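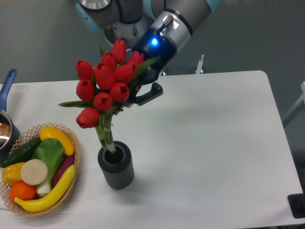 The safety officer at Forsberg has an office with two chairs and a very old coffee machine, and when I arrive she is correcting a document with a red pen. It is the house rules for the robot arms that work on the tables downstairs. The rules fill nine pages now. Two years ago they filled one.

"One page was too little, and nine is perhaps too much," she says. "But every time I try to take out a line, I remember why I wrote it."

Forsberg is a small test laboratory in Zitance. Companies send their arms and their programs to it before they offer them to customers, mostly for work in homes, hotels and care centers. I wanted to talk with her about good practice, because the big standards are thick and expensive and I have often wondered how much of them arrives at the table where the work is done.

I ask her first what she thinks of the word "collaborative," which is now printed on almost every brochure.

"I don't like how people hear it," she says. "They hear that the arm is safe. But the arm is only one piece. You must look at the arm, and the gripper, and the thing in the gripper, and the table, and what the person is doing next to it. If the arm is gentle and it holds a knife, you still have a knife." For this reason, she explains, the laboratory does not approve an arm. It approves a task, done with a certain tool and certain objects, and the approval is void when one of these is changed.

Is this not very slow? She agrees that it is. A new task takes seven working days from the first form to the signature, and customers complain. One of them, Ikimeo, wrote her a letter of two pages last December to say that putting flowers into a vase cannot be a dangerous activity.

"I answered that they were probably right, and that I would like to see it on paper also," she says, and she laughs for the first time.

We take the stairs down to look at the work. The rules for objects have a chapter of their own, and it is the part she seems to be proud of. Beginners start with imitation goods, she says. Artificial flowers and artificial vegetables keep the same form from one day to the next, so if the program behaves differently, you can look for the reason in the program. Real food comes later, with another form and another risk sheet.

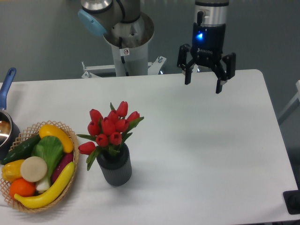

She also insists on free space. Before a task begins, the operator has to decide where the gripper may wait between two movements, and this place must be written down. It should never be over the objects. "When an arm stops, people believe it is finished," she says. "So they go in with the hand to make the tulips nice. I have done it too! The arm was only waiting for its next command." Since then the rule says that a hand goes over the table only after the operator has stopped the program and said it aloud. The speaking part is important for her, and she does not accept a nod of the head.

I ask about the lights which many grippers have on the body. Can a visitor not simply look at the light? She shakes her head. A light has the meaning its maker gave to it, and two makers may give two meanings to the same color. In the Forsberg rules a light can be used as extra information, but no person may enter the work area because of a light alone. New operators find this strict. She thinks that they find it strict for a week or so and after that they don't notice it any more.

Another chapter is on handles and on everything that stands out from the edge of an object. Pans are the usual case. The program may plan a good path for the arm itself and forget that a handle is in the way, and then the pan travels across the table. Her advice is to run each new path at the lowest speed first, with all the objects in their places, also the ones that the task doesn't need. "People like to clean the table for the first try," she says. "Then it goes well, they put everything back, and they have tested something else."

Not all her rules have survived. There was one that asked for a written note after each stop of the arm, for whatever reason. During a single project the operators produced 200 notes, and most of them said the same thing. She read them all, she says, and learned very little, except that the rule was bad. Now a note is needed only when the arm stops and the operator can't say why.

I am curious if she believes that small laboratories should write rules of their own at all, when the official standards exist. She takes some time to answer this.

"The standard tells me what I must reach," she says. "It can't know my table. It doesn't know that my operators are young and in a hurry before lunch." She would be glad to see laboratories show each other their house rules, including the parts that failed. With Clurnard, a laboratory of similar size, she has exchanged documents since last year. They took her rule about speaking aloud. She took their rule about cables, which says that a cable must be checked with the arm in its farthest position and again in its most folded one, before the power is turned on for a new task.

The approval for the flowers was signed in the end, by the way, with one condition. If Ikimeo wants to use a glass vase, they have to send a new form.

On the way out she shows me the current version of the rules on the wall by the door. It has the date June 27, 2021 at the bottom, and somebody has already written a question in pencil next to the third paragraph. She reads it, takes out the red pen and puts a small mark beside it.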